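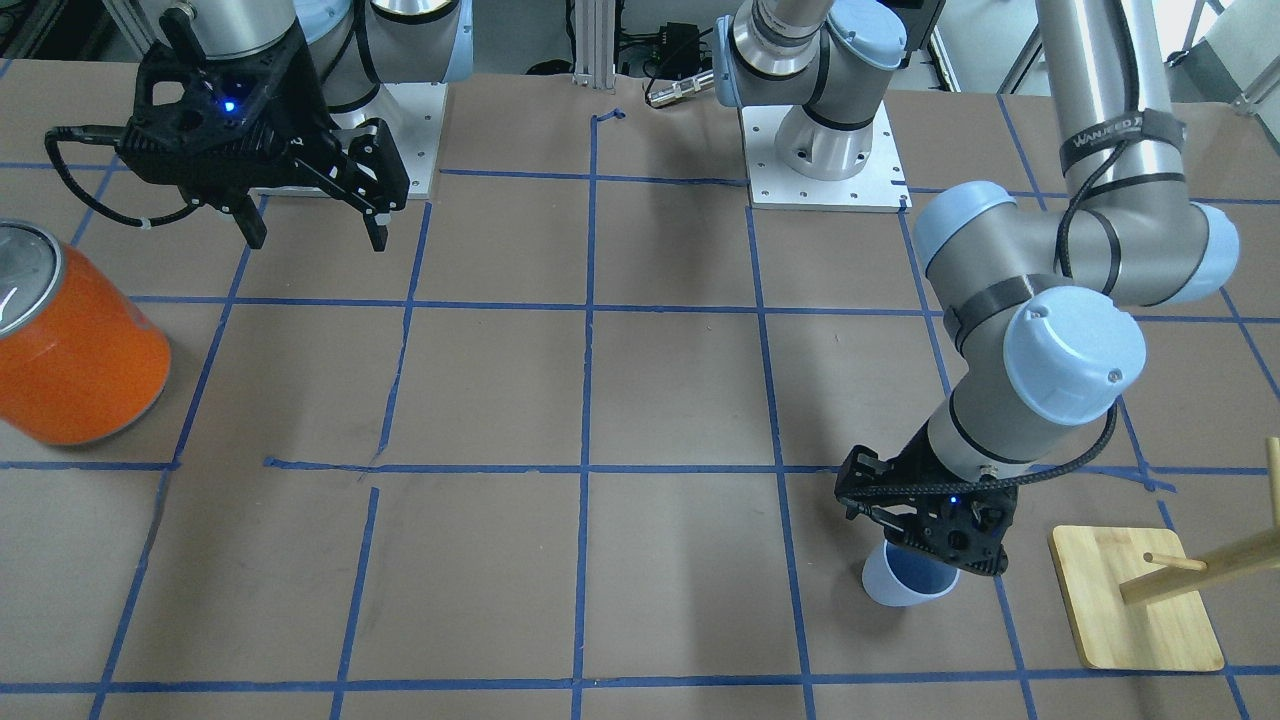 Salska LT Lower-Third and Bug Generator

Overview
The Salska LT is a single-channel character generator for television stations that need station IDs, lower thirds, tickers and a corner bug without a full graphics workstation. It outputs key and fill over two SDI connectors and is normally placed downstream of the production switcher. It can also run inline, with an internal keyer and a relay bypass that passes program video if power is lost.

Templates are built on a Windows PC with the Su template editor, included with the unit. Finished templates are sent over the network and stored on the internal drive. The PC does not have to stay connected during a newscast.

Template storage
The drive holds up to 657 templates, counting each aspect ratio as a separate template. Fonts and logo files are stored once and shared. When a station changes its logo, the new file is loaded under the old file name and every template that calls it updates at the next load. Templates already on air keep the old logo until they are taken off.

Bug and ticker
The bug layer is independent of the lower-third layer and has its own fade rate. Day and hour schedules can be set for it, so a newscast version and an entertainment version can alternate without an operator. Ticker text is read from a plain text file or an RSS feed. Maximum length is 1050 characters per item; longer items are cut at the last full word.

Specifications
Video formats: 1080i 59.94, 720p 59.94, 480i 59.94
Outputs: 2 x SDI (key, fill), 1 x SDI (program, inline mode)
Inputs: 1 x SDI, 1 x black burst or tri-level reference
Control: Ethernet, RS-422, 8 GPI in, 4 GPI out
Boot time to first template: around 150 seconds
Size: 1 RU, depth 535 mm
Power: single supply standard, dual supply optional

Compatibility
Control from newsroom systems is through the MOS gateway, sold separately. Template files from the earlier Mosier series open in the Su editor, but animated wipes must be rebuilt. Mosier control panels work with the LT over RS-422. The shuttle wheel has no function.

Included
Salska LT unit, rack ears, power cord, Su editor license for two PCs, printed quick start sheet.

Options
LT-PS second power supply
LT-MOS newsroom gateway
LT-AUD audio clip playback, two channels, embedded

Ordering
Units ship with firmware 2.4. Quotes for station groups: Ruxandra Pop. Technical questions and loan units: Relu Bucur.

Page updated Tuesday, January 30, 2018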